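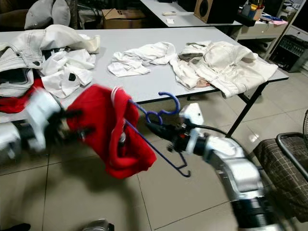 How does a robot learn to put clothes on a hanger?
A person shows it how, many times over, and a computer looks for what all those turns have in common.

Showing a robot a task is called giving a demonstration. There are two usual ways to do it.

The first is by hand. The teacher holds the robot's arm and moves it along the right path. Sensors in the joints record every angle as the arm bends.

The second is by remote control, also called teleoperation. The teacher moves a set of controls, and the robot's arms copy the movement. Both arms can be steered at once, so this way suits jobs that need two hands. One gripper can hold a red garment while the other guides a dark blue hanger into it.

Clothes are hard for robots. A brick keeps its shape when it is picked up – a sweatshirt does not. It folds, stretches and hangs differently each time, so one demonstration is never enough.

At Cimix, Wulan Purba and Larasati Subramaniam recorded 400 demonstrations of the hanger task. Each took roughly 82 seconds. Every recording has two parts: what the cameras saw, and how the arms and grippers moved. Clumsy turns were marked so that the computer would not copy them.

The computer then practises guessing the next movement from the camera pictures. Its guess is compared with what the teacher did, and the difference is used to correct it. After a great deal of practice the robot tries the task alone, with a person close to the stop button.

Words to know
Gripper: the part of a robot that holds things.
Joint: a place where the arm bends or turns.
Teleoperation: steering a machine from a distance.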